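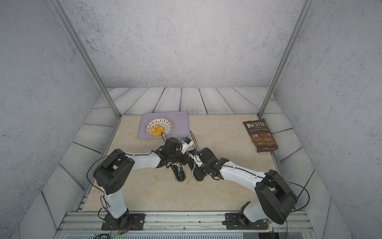 Chips in a bowl on a tray, bag at the side.

Pour a small heap to the center of the bowl and refill as needed. Fold the bag top down twice and clip it. Reseal within 7 minutes in humid weather.
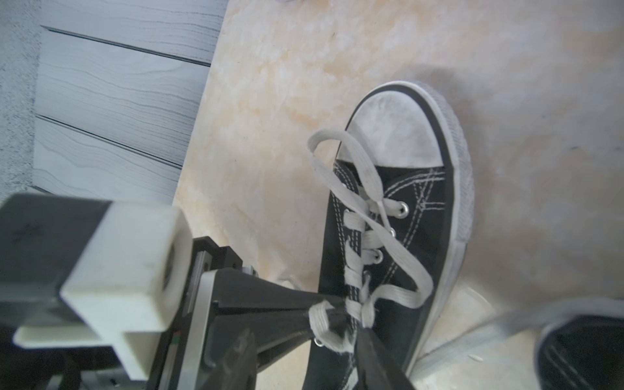 Canvas shoes: loosen flat laces from the top eyelets down before removal. Brush dry dirt off the rubber toe cap, then wipe with dish soap and water.
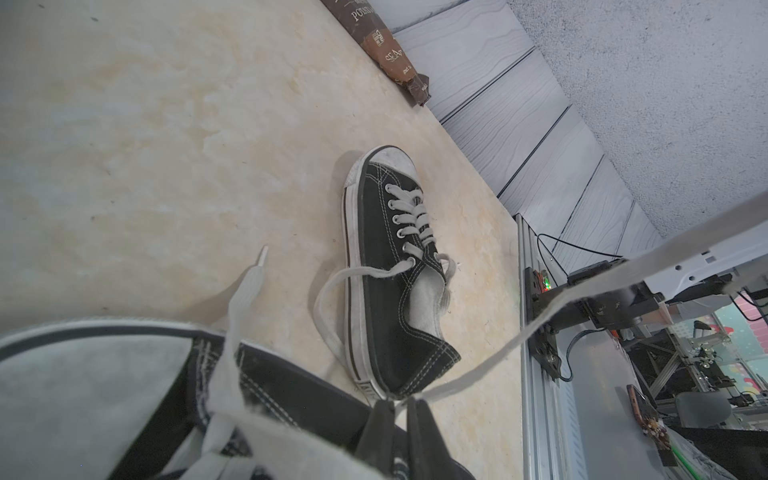 Pull both lace ends to equal length before tying. Flatten any twists between eyelets. Replace laces when a tip splits.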